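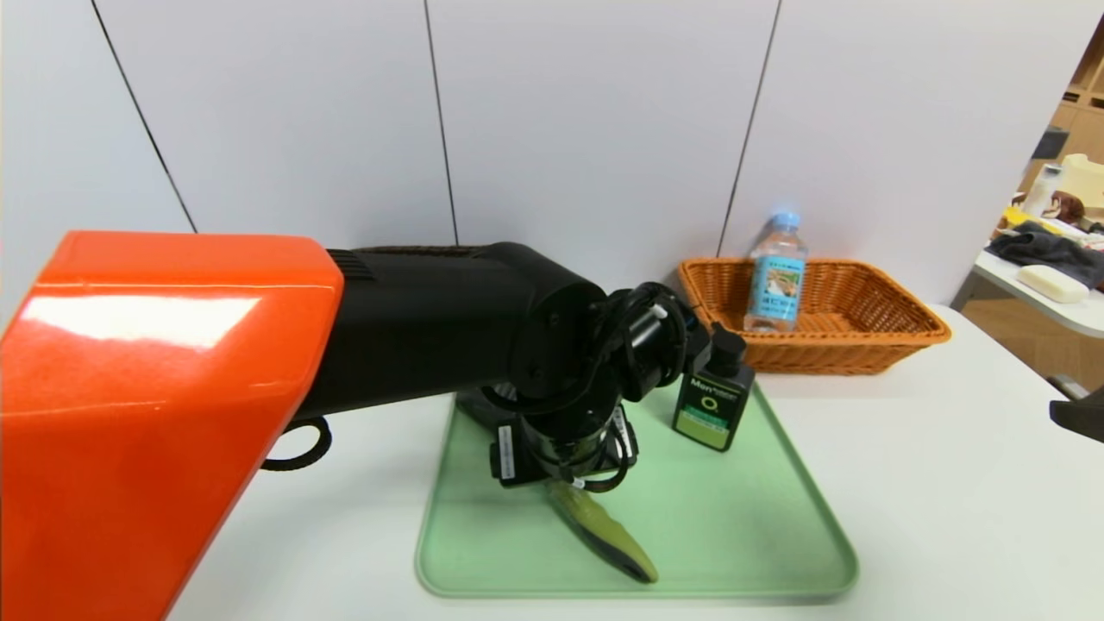
Hinata Onishi has spent two years working out where small things should go. She plans storage for Huvetti, a housewares firm in Endville, and her subject is the washstand: what sits on it, what sits in something, and what gets put away. Her usual setup is a white table, a pale green tray with a raised rim and a wicker basket behind it, with a water bottle standing in the basket and a dark green pump bottle on the tray.

"The tray is for what you use at the sink," she said. "The basket is for the rest. A pump bottle has to stand on something flat. Put it on a weave and it leans."

The rim matters more to her than the color. It should be high enough to stop a bottle sliding and low enough to wipe over with one pass of a cloth. Huvetti's first tray, drawn up in November, had square corners. The Stomley shop sent back comments on it, mostly that residue collected there. The corners were rounded for the second run of 700.

Brushes took longer.
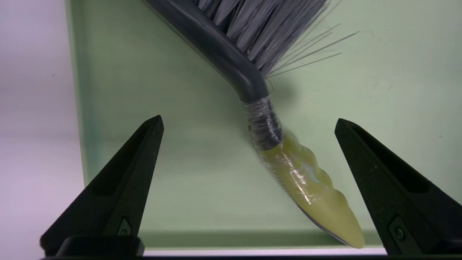 Onishi does not keep them in cups. "Bristles up is fine, but a cup is narrow and the brush tips it over. I lay them down. The handle can go over the edge, then you have something to take hold of."

She measures a basket by its depth first. A shallow one suits a short brush – the handle stays within reach – while tall items need sides that will support them. Color she leaves to the customer, although she prefers two baskets in different shades so that people remember which is which.

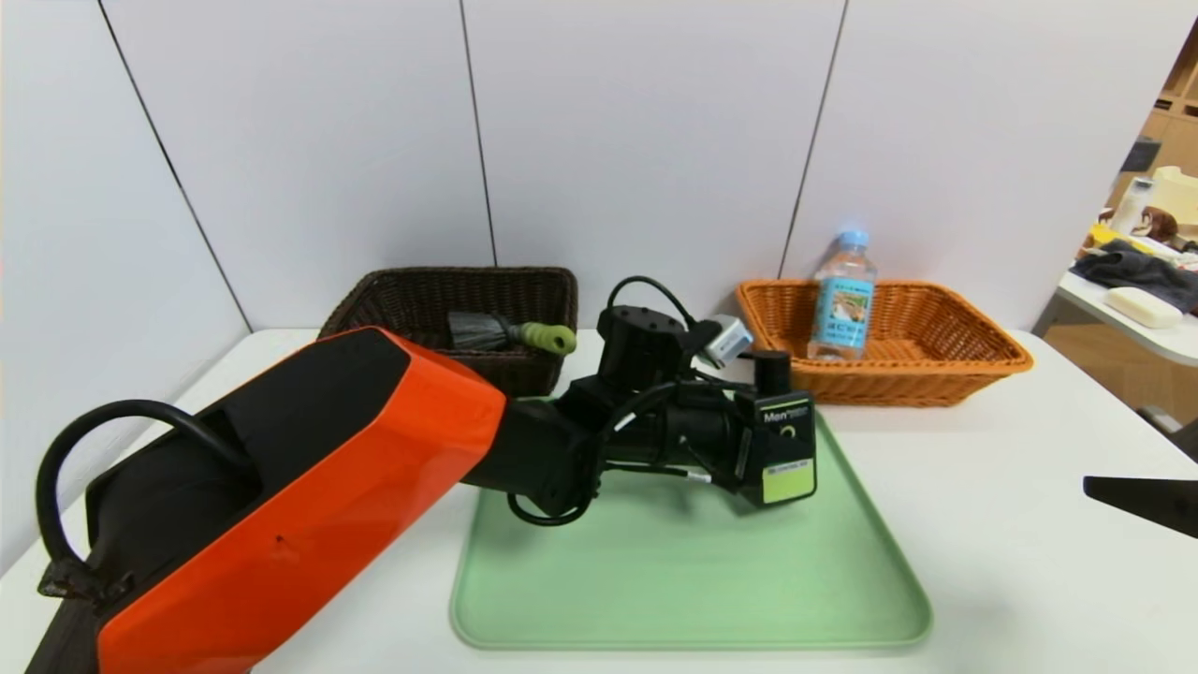 Two wicker baskets behind the green tray, the brush in the darker one.

Asked about lids, she was brief. "No lids. People stack things on lids."

The Farah range, with the same tray in a longer size, is listed from 20/03/2009.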